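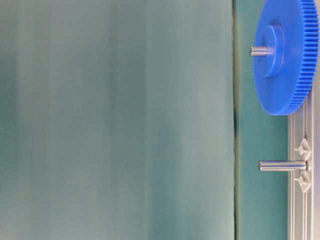

Teal panel, dark seam down the right side.

I give money to medical charities, and every spring I get annoyed at them. This year it was Gralten, which runs a free eye clinic outside Owino and sends out a very handsome annual report. It says the clinic performed 3,725 cataract surgeries. Great. I have no reason to doubt it. I read the whole report on a Wednesday night with a pencil, and I still can't tell you how many of those people can see better now.

The number is there if you dig. In a table near the back, under "follow-up," it says 1,775 patients came back for the check after surgery. So fewer than half. The rest may be fine. They may live two days' walk away and feel no need to come back and have a stranger tell them what they already know. They may also have an infection. The report doesn't say, and the front page quote about "restored sight" covers all of them anyway.

I wrote to ask. I got a friendly reply with a link to the same report.

A reader who used to work in clinic logistics told me I was being unfair, that follow-up is expensive and donors won't pay for it. I believe the second part. We like operations. An operation has a price you can put on a donation button, and a phone call six weeks later doesn't. But if donors are the problem, then say so to the donors! I would rather read "we lost track of these patients and here is what it would cost to find them" than another page of smiling before-and-afters.

Compare Trakurik, which is much smaller and has an ugly website. They did 630 operations, and their report lists the ones that went badly, with a short paragraph on why. One whole section is about a batch of lenses that arrived in the wrong strengths. It made me trust them more, though I do wonder how many donors it scares off.

Then there's Tinent, the app that claims to fix all this by letting you "follow your patient." I tried it. You get three text updates and a progress bar. I'd like to know who agreed to be on the other end of that bar, and whether they felt free to say no while waiting for surgery. The privacy page was no help.

I'm still giving to Gralten, by the way, just less than last year. The difference went to Trakurik. If Gralten puts the follow-up table on page one next spring I'll switch it back.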